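# Handling Rules for Two-Gripper Garment Work
Project report, Barngate group - Ysaline Fleury, In-ho Lim
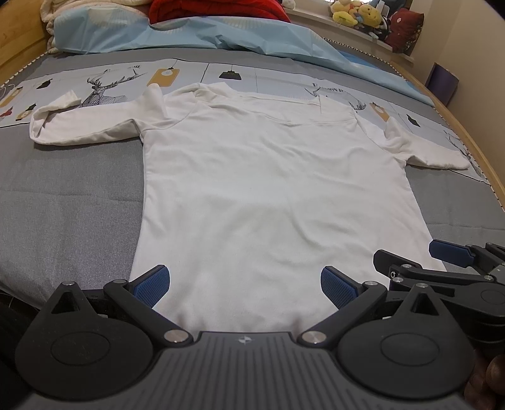 Veerle Cuypers objected to the first draft that a rule is useless unless the operator can check it with both hands occupied, and she asked that every limit be tied to something visible at the cloth. The rules below were rewritten on that basis.

## Scope

The rules cover hand-held grippers used on shirts laid flat on a bed or table. They do not cover hanging garments or powered arms.

## Rules

1. Spread the garment fully before the first grasp. Sleeves are laid out to the sides.
2. Grasp the hem between the pads, never between the bare finger sections. The cloth may gather into folds between the pads.
3. The second gripper stays clear of the first until the first has closed.
4. Fingers of the operator remain behind the linkage at all times.
5. A dropped hem ends the attempt. It is logged as a drop and the garment is spread again.

## Trial

We applied the rules to 204 attempts with 2 operators. Of these, 13 were rejected on review. Most rejections fell under rule 3: the second gripper came in early and the linkages touched. Rule 5 caused disagreement over partial slips, where one layer of cloth left the pads and the other stayed. Such cases are now logged as drops.

Review took up to 100 seconds per attempt - longer than planned. In-ho Lim proposed checking rule 1 from the opening seconds only, and this was adopted.

## Open points

Rule 4 has no check when the hand is out of view. Collars are not treated separately, although a folded collar was accepted as "spread" by one reviewer and refused by the other. Wording for both is due in December.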